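Review: Guerreiro hand-held gripper kit, after two terms with a school robotics club

We bought one Guerreiro kit for our after-school robotics club at the start of the year, mostly for the shelf-sorting project the older students wanted to enter in the Kestitlow Challenge. It has now had two terms of fairly hard use, so this covers how it holds up and not just how it comes out of the box.

What you get

The kit is a hand-held gripper with a wide-angle camera, a trigger handle, a charging lead and a set of spare finger pads. You walk around and pick things up with it, and the recordings go into the software as training examples for a robot arm. The jaws are grey with black ribbed pads on the inside. Assembly took our group 70 minutes with the printed booklet. The booklet is clear until the trigger cable, where the drawing is back to front. The corrected page is on the Guerreiro site, and I'd print it before you start.

The software is made by Rarnia and you download it separately. It runs on our older laptops, though the import step is slow and the fans get noisy.

Using it with students

Our club meets on Wednesday from half past three. Students work in pairs, one on the gripper and one keeping the log sheet, and they swap every ten recordings. Most of them were making usable recordings by the end of their first session. The usual fault is moving too fast on the approach, and the software flags it with a yellow bar.

The weight is fine for adults. Our Year 7s got sore wrists if they did a full set without a break, so we cut their sets in half. The trigger spring is stiff when new and eases off after a few weeks.

Hard objects such as boxes and mugs were easy. Soft packets are where the students learned the most. A packet changes shape when you push it, and it tends to slide back instead of coming up between the pads. We set a target of 60 recordings for packets on shelves and ended up doing 90, with a good share thrown out. Shelves with dividers are harder again, as there isn't much room beside the packet for the right-hand jaw.

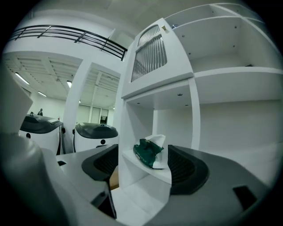 Resuleck pads are worth the extra money, according to a comment left on the club page by Danh, whose team swapped the standard ones out before they started on packets. He found the softer rubber held crinkly wrapping better, but said they wore down sooner and left marks on white shelves. We haven't tried them.

Problems

The battery is the weak point. It was fine for a whole session in first term and now needs a top-up halfway through. You can't change it without undoing the handle, and the screws are tiny. One of ours is already stripped.

The spare pads are held on by a clip that students over-tighten. Show them how once and then check it yourself.

Support was good. I asked about the cable drawing and had a useful answer in 2 days.

Worth buying?

For a club that already has an arm to train, yes. If you don't have one, the recordings don't lead anywhere much and the younger students lose interest. One kit is enough for a small group if you roster it. With more than 12 students I'd want a second, and I'd order extra pads at the same time because the postage costs nearly as much as the pads do.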